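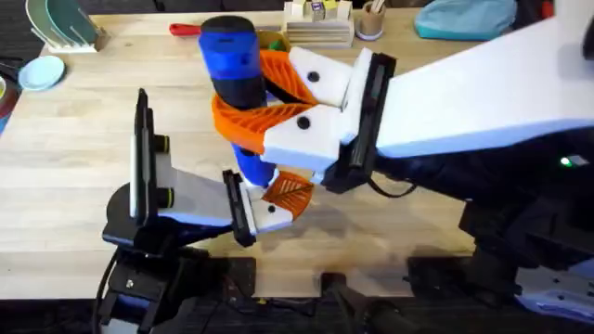 双臂家务测试进展：单臂能拿稳，双臂交接仍是瓶颈

Anilent自动化通讯 | 测试与评估栏目

机器能不能做家务，这个问题在过去几期里收到的来信最多。本栏目的答复一直偏保守：单项动作大多可以完成，连续作业基本不行。Flotthorpe测试间本季度的记录大体支持这一判断，但有几处数据值得单独列出，尤其是双臂之间的物体交接。

一、为什么测交接

家务和车间杂活有一个共同点：物体很少在一只手里从头待到尾。拧瓶盖、擦盘子、叠毛巾、把工具从料架递到工位，中间都要换手或者双手配合。单臂系统可以靠“放下、重新抓取”绕过这一步，代价是时间和台面空间。台面上如果已经摆了碗碟架、杯子和杂物，可供中转的平整区域并不总是存在。

交接测试的设定很简单：一侧机械臂夹住物体，另一侧靠近，建立接触，前者松开，后者持有。判定成功须同时满足三项条件：物体不落到台面，交接后姿态偏差在容许范围内，接收侧能够继续执行下一动作。第三项最容易被忽略。许多公开演示在第二只手夹住的那一刻就结束了，而接收侧的夹持位置往往使后续动作无法进行，例如手指正好压在需要拧开的盖子上。

二、夹爪与物体

本轮使用的是鳍条式柔性手指，橙色，格栅结构，装在白色指座上。这类手指受压后会向物体一侧弯曲包裹，对圆柱体适应性好，不需要精确的力控就能得到较大的接触面。蓝色带黑盖的细高圆柱体是本轮的主要试件，夹持点取中部黑色环带。

柔性手指的缺点也集中在交接环节。第一，手指变形后，物体在手中的实际位置与关节读数推算的位置不一致，接收侧按推算值靠近，会有偏移。第二，细高物体夹在中部时，轻微的触碰就会引起倾斜，倾斜后两侧手指的接触面不再对称。第三，两只夹爪同时靠近一个物体，指座和安装板占用的空间比手指本身大得多，路径规划经常在最后一小段失败。

刚性平行夹爪在位置一致性上好一些，但对碗碟边缘和织物不友好。目前没有一种手指能覆盖整张任务表，换指又会引入额外的停机时间。测试间的意见是继续使用柔性手指，把补偿工作放到感知一侧。

三、本轮数据

交接测试共执行700次，全部在同一张木质台面上进行，物体初始位置随机。按上述三项条件判定，总成功率为70%。这个数字低于供应商Hauser在技术交流中给出的预期，差异主要来自第三项条件。如果只看物体有没有掉落，结果会好看很多，但对实际作业没有参考意义。

失败样本按原因分为以下几类：

接收侧夹持位置不可用。占比最高。物体没有掉，但手指落在盖子或底部边缘，无法继续作业。

释放过早。接收侧的接触信号已触发，实际夹持力尚未建立，供给侧即松开。细高物体在这种情况下几乎都会倒。

释放过晚。两侧同时用力，物体被扭转，供给侧张开时物体随之弹动。

路径规划超时。两臂在台面中央相互避让，反复重新规划，直至超过时限。

视觉遮挡。物体被夹爪和前臂挡住，位姿估计中断。固定视角的相机对此没有办法，腕部相机在近距离又容易失焦。

速度方面，单次交接用时最长达48秒，绝大部分消耗在靠近阶段。人做同样的动作几乎不占用注意力，也不会为此停下手里的其他事。以这个速度整理一张普通餐桌，机器可以运行，但还谈不上实用。

四、杂乱台面的影响

测试间后期取消了清空台面的做法，在台面后沿保留了一排日常物品。从作业角度看，这类物品并不是目标，却会影响几乎所有模块：分割模型需要把试件与背景区分开，规划器需要避开它们，前臂的高度也因此受限。

对比前后两批数据，最先恶化的指标是规划时间，抓取成功率的变化要小一些。换句话说，杂物带来的主要后果是变慢。盘子直立在架上时，深度数据在边缘处有缺失，系统倾向于高估障碍物的体积，手臂绕得更远。织物的问题正好相反，软而低矮，常被判为台面的一部分，手臂擦过时会把它带走。

木块和小方块对视觉来说最容易处理，尺寸规则，颜色分明，这也是大量演示偏爱积木的原因。用积木得到的成功率不应直接外推到碗碟和布料上。本栏目建议读者在看供应商材料时，先确认试件清单，再看百分比。

五、家务与车间的差别

来信中经常把两者放在一起问。就目前的技术状态，车间杂活更接近可用。料盒位置固定，工件种类有限，照明可控，节拍要求明确，而且允许在工位上加装定位件。同一套双臂系统，在固定料位的递料任务中表现明显稳定，交接点可以预先设定，视觉只需做小范围修正。

家庭环境没有这些条件。杯子今天在左边，明天在水槽里；盘子有干有湿，毛巾有厚有薄。更麻烦的是任务没有明确的终点。“把桌子收拾好”在规格书里写不出来，只能拆成一条条可判定的子任务，而子任务之间的衔接正是目前失败最多的地方。

Bodumia项目组曾尝试把6项家务动作串成一个流程，包括取杯、换手、入架、叠布、归位工具和擦拭台面。各项单独执行时均有可以接受的结果，串联之后，整个流程无人工干预的完成率大幅下降。原因可以由简单乘法说明：每一步的失败概率都会累积，且前一步留下的偏差会降低后一步的成功率，各步骤并不独立。要让串联流程可用，单步可靠性需要达到的水平远高于目前所见。

六、失败后的恢复

比单步成功率更值得关注的是恢复能力。人没拿稳，会顺手再抓一次，几乎不构成事件。现有系统在交接失败后多数选择停机，等待操作员确认。停机逻辑从安全角度没有问题，但在家庭场景下，需要有人守着的设备节省不了多少时间。

测试间已加入一条有限的恢复规则：交接未成立且供给侧仍持有物体时，退回初始姿态，改变接近角度后重试一次。规则简单，对路径规划类失败有效，对释放过早造成的倾倒无效。物体倒下并滚动之后，需要重新定位和从水平姿态抓取，目前由另一套流程处理，两套流程之间还不能自动切换。

七、后续安排

下一轮测试将调整以下内容：

供给侧释放条件由单一接触信号改为接触与持续受力同时满足，预计会增加少量用时。

接收侧的目标夹持区由后续动作反推，不再默认选择离供给侧手指最近的空位。

试件增加带把手的杯子和浅盘，细高圆柱体保留作为对照。

台面杂物的摆放每组更换，记录摆放方式，便于复现。

线缆走向重新整理，前沿下方的走线与底座之间留出检修空间。

结果计划在10月的通讯中刊出，届时一并公布失败样本的分类表。有同类测试条件的读者，可按本文第一节的三项判定条件自行对照，来信请注明手指类型、试件尺寸和是否清空台面，缺少这三项信息的数据无法比较。

就“机器现在能否承担家务”而言，本栏目维持上期评级：单项动作为“可演示”，固定工位递料为“可试用”，家庭连续作业为“不可用”。

2026年5月9日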